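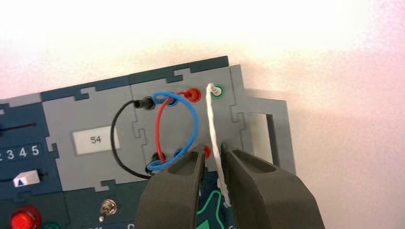 Panels, Plugs and Push Buttons: Bench Boards at Golgate

Posted by Mwende Muriithi, 18/10/2026

I've been to enough training equipment evenings to be wary of anything that comes in panels. Modular usually means you pay for the first bit, then find out what the other bits cost. So when Sharon Mwaipopo asked me along to Golgate to look at the boards she's been considering for the beginners' bench course, I went with my arms folded, and I'd say they're still half folded now.

The idea is easy enough to follow. Each section does one kind of job, and the sections lock together along jigsaw edges in grey and a dark blue-teal. Learners plug, push, slide and switch. The Stultik brochure calls this "a complete foundation in manual control", a large claim for something you can carry under one arm. I've kept my notes short.

The patch leads

Blue, red and black, looped over each other between the sockets. Three leads doesn't sound like much, and already you have to follow each one with a finger to be sure where it ends up.

I like this section more than I expected to. Banana plugs are cheap, they last, and a learner will meet them again on real bench gear. Stacking a blue plug with a black one at the same cluster of sockets is the sort of thing that trips people up in their first week, so fair enough, let them practise it.

What I don't buy is the colour matching. Red plug, red socket: you can get that right without knowing a thing about circuits. Sharon's answer is that the colours get people started and the instructor takes it from there. Maybe. I've seen plenty of courses where the instructor never did, and everyone went home very good at matching red to red. If it were my course I'd have them draw the connections first, on paper, and then patch from the drawing.

There's also a thin white string hanging from the green-rimmed socket. The brochure is silent on string.

The controls

Sliders, round push buttons and a pair of metal toggles share the top of the box. This is the half that sells it, I suspect. People walk past a panel of sockets, but put four fat coloured buttons in a diamond and every adult in the room wants to press one. I did, too.

The buttons are the arcade kind, domed and glossy: red-orange, teal-green, blue and yellow. They're hard to miss and hard to misread, so I wonder what a grown learner is meant to get out of them past the first ten minutes. For younger groups, or for anyone getting back the use of a hand, I can see the point at once. Sharon made that argument and I had no good reply to it.

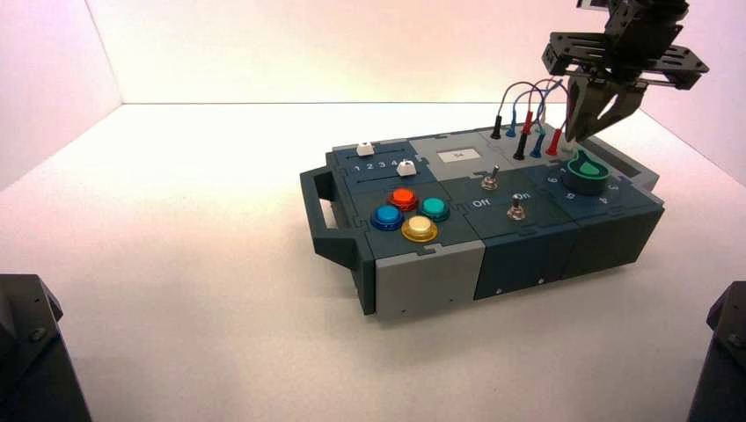 The sliders are a better test. Stopping on a number takes a bit of care, and "move it to 3" is an instruction you can check by looking, with no argument afterwards. I'd want to try it with a bored group late in the afternoon before I believed the brochure about "fine control", though. Four numbers on a track isn't very fine.

Toggles I have no quarrel with. They say Off and On, in English, beside the switch. After a career spent squinting at a circle and a line and trying to remember which was which, I'm prepared to give full marks for that.

The case itself

Dark grey handle on one end, a proper thick loop you can get your hand through. The front panels are held on with small screws down near the bottom. Screws are good news. A board that's glued shut goes in the bin the first time a socket comes loose, and sockets on teaching gear do come loose. Whether spare panels can be had at a sensible price is another matter, and the one I asked about most. The reply was that pricing would be "shared in due course". I've heard that before.

The seams bother me slightly. Jigsaw edges look clever, and they collect crumbs, pencil shavings and whatever else learners bring to a bench. Ask me again in June, after 18 people have had their elbows on it.

Would I buy one?

One, yes. A class set, no, or at least not before I've seen a price list with every panel on it. Sharon is keener than I am and she's the one who has to teach the course, so her vote ought to weigh more than mine. She's asked for a loan board to try over 9 sessions, and I've asked her to write down what breaks.

Recent galleries

Skillent open bench night: soldering, mostly
Mikuš tool cabinets, are the drawers really worth it?
19 ways to label a cable, 4 of them readable
Second-hand power supplies at the Golgate swap table

We use cookies to remember your settings and count visits to our galleries. By continuing to browse you agree to their use. Accept | Manage preferences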